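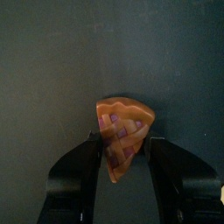
第四讲 夹取滑脱与误判：一次故障的复盘

课前阅读：第三讲中关于两指夹爪接触模型的部分。本讲用到的日志节选在课程共享目录的“滑脱”文件夹里，由助教 Larysa Prokopenko 整理。

一、背景

Storwood 实验台的任务很简单：机械臂从桌面上夹起玩具食物，放进指定的托盘。腕部相机从夹爪上方看向指尖，控制程序根据腕部图像修正位置，然后合拢手指、抬升、移动、放下。

一月的连续运行中，程序共执行了571次夹取。面包、香蕉一类的物件几乎没有问题，失败集中在一种物件上：楔形的派块。派块的外缘宽而圆，往另一头收成钝尖，表面是编织状的格条，条与条之间露出紫色的馅。对两指夹爪来说，麻烦在于它的两条侧边不平行。

二、故障经过

以下按日志顺序排列，时间从合拢指令发出算起。

1. 合拢指令发出，两指从派块左右两侧靠近。
2. 110毫秒，电机电流上升，程序判定“已接触”。
3. 电流达到阈值，程序判定“已夹紧”，开始抬升。
4. 抬升到15毫米时，电流出现一个短暂的下降，随后恢复。程序没有处理这个下降。
5. 机械臂移动到托盘上方，张开手指，记录“放置成功”。
6. 托盘里没有派块。派块在桌面上，离原位置不远，方向转了一个角度。

单看第6步，这只是一次普通的掉落。值得讨论的是第5步：程序记录了成功。由于没有报错，同样的情况重复多次之后才被发现。值班的 Arvo Suominen 清点托盘时发现数量对不上，按下了停止按钮。

三、受力分析

设派块两侧边的夹角为2α，两指对称合拢，每指在侧边上的法向力为N，摩擦系数为μ。法向力垂直于侧边，因此可以分解成两个分量：一个指向对面的手指，大小为N·cosα；另一个沿派块的中线，指向宽的一端，大小为N·sinα。

两指的第一个分量互相抵消，第二个分量相加，合力为2N·sinα，把派块往宽端方向推。阻止它的是摩擦力，沿中线的最大值为2μN·cosα。不滑动的条件是：

tanα ≤ μ

注意N在两边消掉了。也就是说，在这个模型里，加大夹紧力不能防止滑脱。很多同学的第一反应是提高电流阈值，请先自己推一遍这个式子再决定。

实际情况比模型差一些，原因有两个。第一，接触点不一定对称，一侧手指先碰到时会推着派块转动，有效的α随之改变。第二，派块的侧边并不笔直，轮廓略有起伏，手指端部可能只压在一个凸起上，接触面积小，抗转动的能力弱。

抬升时还要考虑重力。竖直方向的支撑同样由摩擦提供，与平面内的摩擦共用一个摩擦锥。桌面上勉强不滑的夹法，离开桌面之后可能就滑了。这与第4步的电流下降相符，但日志里没有那一时刻的图像，所以只能说相符，不能说已经证实。

四、为什么没有报错

程序用电机电流判断是否夹住物体。派块滑出后，手指继续合拢，直到两指端部互相顶住，电流再次升高。在程序看来，顶住派块和顶住另一根手指是一样的。

能区分这两种情况的量是手指开度。夹住派块时，两指之间应当留有间隙；顶在一起时，开度接近零。开度数据一直在记录，只是没有参与判断。

腕部图像也可以用，但要小心。派块在两指之间，只说明它在画面里的位置合适，不说明它已经被夹住。Olgate 版本的检测程序就犯了这个错误：它只检查物体的中心是否落在两指之间的区域，于是派块还在桌面上时也可能给出“已夹持”。手指和物体的颜色差别很大时，定位很容易，接触却仍然很难从单张图像判断。

五、安全方面的问题

这次故障没有造成人员受伤，但有一个环节必须写进记录。停机之后，有人伸手进工作区去捡掉落的派块，当时按下的是程序停止按钮，伺服仍然通电。程序停止只结束当前任务，不切断驱动电源。

从本讲起，实验台执行以下规定：

进入工作区之前，按下急停，并确认控制器面板上的伺服指示灯熄灭。
取出手指间或手指下的物件时，不得用手掰开夹爪，应先在手动低速模式下张开。
重新上电前，由另一名同学确认工作区内没有手、工具和散落的物件。
每次急停都要登记，包括误按。

六、修改方案

目前采用的修改有四项，前三项已经合入 Bevmont 分支。

1. 夹紧判断同时检查电流和开度。开度小于该物件的最小宽度时，判为空夹。
2. 抬升后暂停，再读一次开度。与抬升前相比变化超过5毫米时，放回桌面并重试。
3. 连续两次空夹后停机，等待人工处理，不再继续执行后面的任务。
4. 更改派块的夹取位置：由夹两条侧边改为一指压在圆弧外缘、一指抵在靠近尖端处。此项仍在测试，尖端太窄，手指偏一点就会错过。

另有同学提议更换指面材料以提高μ。这个方向与第三节的结论一致，但更换后所有物件的参数都要重新标定，本学期不做。

七、作业

1. 用第三节的条件，画出α与所需最小μ的关系曲线，并标出你测得的派块对应的点。测量方法写清楚，误差自己估计。
2. 读取日志中的电流与开度，写一段程序找出所有被误记为成功的空夹。说明你的阈值是怎么选的。
3. 假设左指先接触，右指后接触，推导派块在桌面上开始转动的条件。可以忽略派块与桌面之间的摩擦，但要说明忽略之后结果偏向哪一边。
4. 第六节第2项中的暂停会降低节拍。请提出一种不暂停的检测办法，并指出它在什么情况下会漏检。

推导可以手写后扫描提交，程序放在各组自己的目录下，文件名注明组号。参考材料为 Stetsiuk 讲义第二章的摩擦锥一节，符号与本讲略有不同，那里的α指整个夹角。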